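Bench Rules, Screen Rules: a gallery from the Akow sim bench

Welcome to the gallery page! I keep the rules for our simulated pick-and-place work at Akow, and I've been promising to put them next to something you can look at. 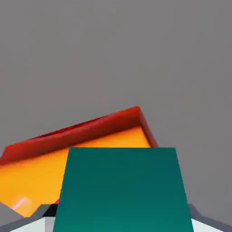
A reader from the Tirnudmont meetup wrote in to ask why anybody would bother with safety rules for a robot that can't hurt a fly. If the arm goes through the table in simulation you press reset, they said, and a rulebook for that sounded to them like wearing a helmet to play a racing game.

Fair question, and I used to think the same way. Then we moved our first program over from Leone (our simulator) to the real arm, and the first thing it did was head for the tray at a speed I would never have picked with my own hand near it. The program was doing just what we'd practiced. We had practiced badly, for weeks, and were very pleased with our numbers the whole time.

So, the caption: teal block between the gripper fingers, tray with the red rim farther back. Plain colors, gray background, nothing else in view. I like our test setups boring, and a lot of what follows comes down to that.

The house rules, with my comments

Speed limits stay on. Whatever cap the real cell has, the simulated one gets too. I know it makes the runs longer (believe me, I know, I'm the one drinking coffee through them) but if you train or tune at a speed you'll never be allowed to use, you've learned a different job. If you need to hurry, run more copies side by side and leave the cap alone.

A collision ends the run. It doesn't matter if the finger only brushed the rim and the block still landed where it should. We stop, we log it as a contact, and it doesn't go in the success column. We argued about this one more than all the others put together! The other camp wanted a small allowance for light touches, and I can see the appeal, but we could never agree on what light meant. On a real tray with a real rim I'd want to know about every touch, so that's what we write down.

Colors are for people. Our parts are painted bright so that whoever is reviewing can tell at a glance what's a part and what's a container. They are never the only thing the program goes by. We had a version that was brilliant at finding the block until we changed the color, and then it couldn't have found it with a map. Now at least 43 of the layouts in the review set use colors the program hasn't met before, and I swap them out when I get suspicious.

Change one thing at a time. New gripper settings or new tray position, pick one. I break this rule about as often as I floss, in reverse, so please do as I say on this.

Keep the seed, keep the settings. Every run gets saved with enough information to play it back. If you can't repeat it, you can tell me about it at lunch, but it doesn't go in the report. The same goes for a really good run, by the way. People are careful to save their failures and then lose the settings for the one that worked beautifully.

How many runs is enough

I get asked this more than anything else. Our number is 600 for a full review, and it has to be 600 in a row with the same settings, counted from the first one. You don't get to throw out the early ones as warmup. You also don't get to stop at a nice moment, which is a temptation I understand very well at 6 p.m.

For a quick check during the day we do far fewer, and nobody writes those down as results. They're for finding out if you've typed something silly. I once had the tray tilted the wrong way for an entire morning and a quick check would have caught it before breakfast was over.

Looking at pictures properly

A still from a run is handy, and I love having them on the page, but our rule is that a still never counts as proof of anything. You can have a block sitting very nicely between two fingers and that says nothing on how firmly it's held or where it goes next. For that we want the log and the full playback. If I'm signing off on your work I'll ask for both, and I'll be cheerful about it, and I'll still ask.

We also label every picture that comes out of the simulator as simulated, in the caption, wherever it gets used. Slides too. It seems fussy when the thing is so clearly computer drawn, but the newer scenes look better every month and I'd like the habit to be in place before we need it. (So, for the picture up top: simulated. There, I follow my own rules sometimes.)

Before anything goes to the real arm

We have 4 sign-offs, and they go on paper. One for the full review, one for the speed and reach limits being the same in both places, one for the emergency stop having been pressed and checked that day, and one from somebody who didn't write the program. That last one catches the most. A fresh pair of eyes will ask why the arm swings all the way around when the tray is right there, and you'll open your mouth to explain and find you have no idea.

Then the first 3 runs on the hardware are done slowly with an empty gripper and with everyone outside the fence. Yes, even if it was perfect in Leone. Yes, even if there's a visitor waiting. I've had folks from Ritard stand there politely with their coats on while we crawled through them, and they went home and started doing the same thing, so I'm counting that as a win.

The simulated friction is a guess. A pretty good guess, but the fingers on the real gripper wear down, and boxes get dusty, and the simulator has never met dust. We write the friction value on the sign-off sheet so the person standing at the fence knows what was assumed. If the real block slips, that's the first line they look at.

Things I haven't settled

I still don't have a good rule for when an old review expires. If you update the simulator, do you owe me all the runs again? Right now my answer is yes for anything touching contact or grip, and no for cosmetic changes, and there's a big mushy area in between where I mostly go by how nervous I feel. If your shop has something better written down, please send it over. I'll try it here first and post the new wording in January with the next lot of updates.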